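Shares 21 | Comments 2

5. The fault we kept calling a vision problem

I should own up early in this section: I spent most of March blaming the wrong part. The packing task we set up at Stokley is a dull one on paper. The arm reaches down into an open box with a moulded foam tray in it, closes its fingers on whatever is sitting in the cavity, lifts it clear and puts it on the table. We planned 500 picks, and I'd told everyone at Flollonau that we would be through them in a fortnight (I am still being teased for this).

The first day was lovely. The second day was fine too, apart from a couple of picks where the fingers came down a bit to one side and pinched foam. We wrote those off as bad luck. By the time we stopped for the week the arm was landing on the rim of the tray often enough that I had started keeping my hand on the stop button, and on 24th March it pushed down hard enough on a cavity wall to trip its own force limit and freeze there, fingers buried, with the box creeping along the table underneath it.

So, what did we think was happening? White foam under bright light is horrid stuff for a depth sensor. The ridges wash out, the cavities lose their edges, and you get a cloud of points with holes in all the places you care about. We knew this before we started, so when the picks went wrong we went straight for the sensor. We turned the lights down. We moved the box. I rewrote the part of our grasp planner (we call it Zostard, and it's described in Section 3) that fills in missing depth, and I was rather pleased with the result, and it made almost no difference at all! The picks were still off, and they were off in the same direction, which should have told me something a good deal sooner than it did.

What gave it away was a boring test that I nearly didn't run. We took the planner out of the loop completely, taught the arm one fixed point on the tabletop, marked it with a pencil cross, and sent the arm back there over and over with nothing in the gripper. It hit the cross every time. Then we asked for the same point using the sensor's coordinates, and it missed, and when we tried again after lunch it missed by a little more. The arm was good and the depth data was good enough. The bit that was wrong was the link between the two, meaning the fixed transform that says where the sensor sits relative to the base of the arm. We had measured that once, at the start, and then trusted it.

The stand was sagging. It's an ordinary adjustable one with knobs that you tighten by hand, and one of them was letting the upper part slip by a tiny amount whenever somebody knocked the table or tugged the cable. You couldn't see it by eye. Over a morning it hardly mattered, but over several days it added up to more than the clearance we had around the fingers, and once you run out of clearance in a foam tray there is no gentle way to fail. With a flat bin the fingers might skate off an edge and carry on. In a tight cavity they dig in.

I've been asked whether the force limit did its job, and I'd say yes, but later than I would like. We had set it at 20 newtons, on the grounds that a lower value kept tripping when the fingers brushed the cavity walls on a perfectly good pick. In hindsight those trips were the first sign of the drift, and I tuned them away. That is the part of this work I'm least proud of, and it's why I'm giving it a section of its own when I could have tucked it into a footnote. If a safety stop starts firing more often than it used to, please go and look at the rig before you touch the number.

Our fix was cheap. We now check the transform at the start of every session, using a printed target taped to the table, and the run won't begin if the answer has moved by more than 2 mm from the stored value. The colleagues at Qudah who tried the same task bolted their sensor to the wall and have had no trouble with drift, though they do have to redo the whole calibration each time the table gets shifted. We also put the force limit back down, and the nuisance trips have mostly gone away on their own.

Figure 4. The arm, box and sensor stand used for the picking trials. 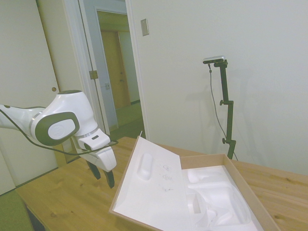 One thing I haven't sorted out is what to do when the drift happens halfway through a session. The check at the start won't catch it, and stopping after every pick to look at a target would slow things down badly. For now we compare where the fingers first make contact with where the planner expected it, and if the gap keeps growing in one direction we halt and measure again. It has stopped us once so far, and that time the knob did need tightening.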